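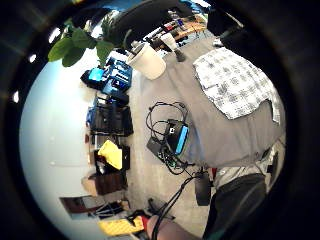
Figure 1. Bench position with cabling and a small electronic device on the tabletop, storage along the wall.

Unit 6. Task allocation after automation: bench work at Lindent
Course notes, Sânziana Moldovan
Version of 17 May 2019

6.1 Scope

Unit 5 dealt with the economics of a single automated cell. This unit deals with the people who worked at the station before the cell was installed and who, in most cases, still work near it. The case is Lindent, a contract assembler of small electronic units. The written case (course reader, part 2) covers the Oltov line, where handling between benches was automated first and bench work was left manual.

Read the case before the seminar. The notes do not repeat it.

6.2 Terms

Task: the smallest piece of work that can be given to a different person or machine without redesigning the product.
Job: the set of tasks one person is paid to do.
Residual task: a task left with a person after the tasks before and after it have been automated.
Recovery: returning a stopped machine to normal running.

Automation is decided by task and felt by job. Most of the disputes in the Lindent case come from treating the two as the same unit.

6.3 What is hard to automate at a bench

Rigid parts in known positions are the easy case. Flexible parts are the hard one. A cable has no fixed shape, so its position has to be measured again after each move. Cloth and soft packaging behave the same way. In Figure 1 the thin black cables loop around the device, and a folded checked cloth lies on the same tabletop. A person sorts out such an arrangement without planning it. A machine needs either a good model of the cable or a fixture that removes the problem.

Lindent took the fixture route. The fixture, supplied by Vidal, holds the connector end and leaves the rest of the cable free. Output at the fixture station was set at 400 units per shift. The operators kept the cable dressing, now as a residual task, with the pace set by the station upstream.
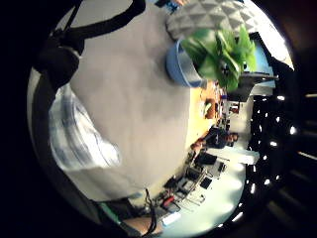

Figure 2. Shared work area: wooden table with a seated person, chairs and equipment close by.

6.4 Layout and contact between workers

Shared tables do more than hold work. People seated at them exchange small corrections, mostly unrecorded. When the Oltov line was rearranged, the benches were moved apart to clear a transport lane. Error reports rose in July and fell again once a common table was put back - the case does not establish that one caused the other, and you should not claim so in written work.

6.5 Skill and pay

The Plonutik software logs every stop. In the period covered it logged 1,065 stops, of which over 400 were cleared by operators without calling maintenance. Recovery was not in the job description and was not graded for pay. Compare the position of maintenance staff, for whom the same action is a graded skill.

6.6 For the seminar

Bring a task list for one job you know well. Mark each task as rigid, flexible or recovery. Be ready to say which tasks would remain if the rigid ones were removed, and whether what remains is still a full job.

Reading: course reader, part 2, with the appendix on fixture design.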